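10/06/2018
By Nabila Filali

Big step forward for the arm project at the Handdale shared workshop! Those of you who only come in for the lathe may not have heard, but Heikki Koivisto and I have been trying since August to get a robot arm to do one boring job well, and last night it finally got its practice room. A pretend one, I mean. The whole setup now exists as a computer model, and we can run the job in there as many times as we like before we bolt anything to the real bench (which still has somebody's canoe seat clamped to it, so no hurry).

The job is moving a rack from one holder plate to another. Pick it up, swing over, set it down. I do it by hand without thinking, and I was a bit rude about how long the programming was taking until I tried it myself and put the gripper straight through the tabletop. In the model that costs you a sigh and a restart.
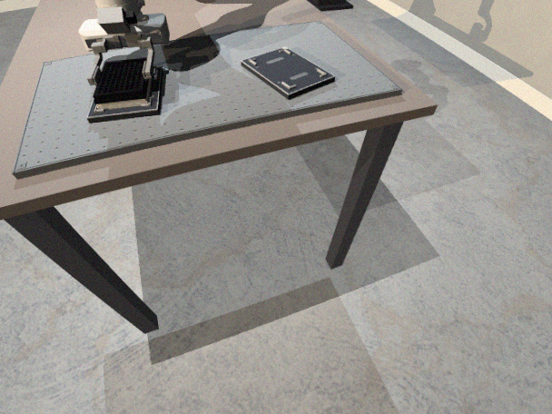

Do you need to know how to program to join in?

Most of the work needs no programming at all, and whoever is at the keyboard will happily show you the rest.

Heikki drew the table and the perforated board first, then the two plates, and he was fussy about all of it. I kept saying the holes in the board didn't matter. He kept drawing holes. Then we came to place the second plate and I had to admit it was pretty handy to have them to measure from, and he was very nice about it, for Heikki.

The plate is turned at an angle on purpose. We wanted the arm to have to twist its wrist on the way over instead of just sliding sideways, and that twist is where most of our trouble has been. We've logged 243 tries so far and 151 of them ended with the rack sitting properly on the plate. I'd love a better score, but when we began, Jarmo Mäkelä bet me a cinnamon bun we wouldn't get over 128, so I'm having that bun.

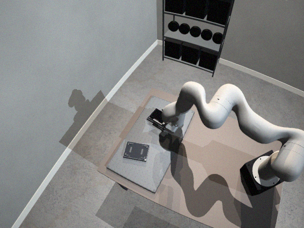
Next on the list is the approach. Right now the arm comes down a little too fast for my taste, and on a real bench I'd be standing well back with my coffee. Heikki wants to slow the last bit and leave the rest alone. I want to slow down everything, and we'll probably try both and argue about it afterward!

If you'd like a turn at driving it, come and find us at the long desk by the paint cupboard. Bring a laptop if you have one, and please take the canoe seat home if it's yours.

Contact: Handdale workshop desk | © 2018 Handdale | Back to top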